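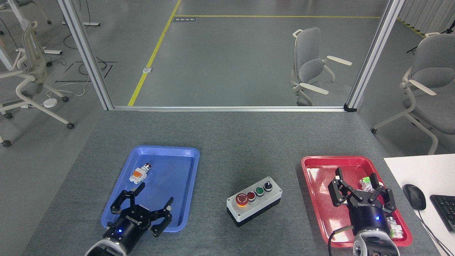 Jong-dae Koo baut seit September in der Gemeinschaftswerkstatt Skoven an einer Anlage mit zwei Armen, die Bedienteile sortieren soll. Das Projekt heißt Stikari. »Angefangen habe ich mit Schrauben, das war zu leicht«, sagt er. Jetzt arbeitet er mit Drucktastern und einem Steuerkasten mit Not-Halt, dazu kommen eine blaue und eine rote Schale. Die Farben hat er wegen der Bilderkennung gewählt. Die rote spiegelt am Rand, das stört ihn noch.

Für einen Durchlauf sind 3 Minuten angesetzt. »Die Wege sind kein Problem. Schwierig ist der Griff, wenn ein Taster auf der Seite liegt.« 200 Versuche hat er protokolliert, die meisten abends.

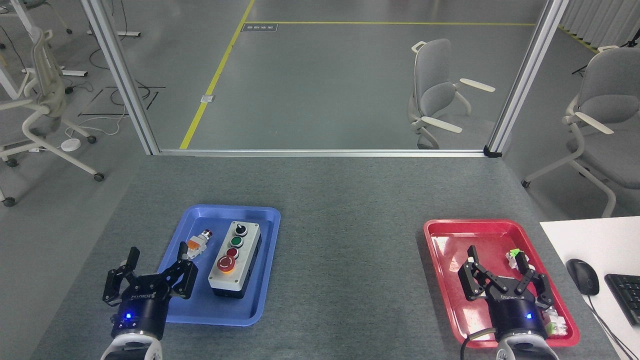

Die Greifkraft stellt er von Hand ein, in 5 Stufen. Auf Stufe 4 sei ihm einmal ein Kontaktblock gebrochen, seitdem bleibt er darunter. Als Nächstes will er die Software neu aufsetzen. »Das mache ich im Winter. Vorher räume ich die Kabel auf.«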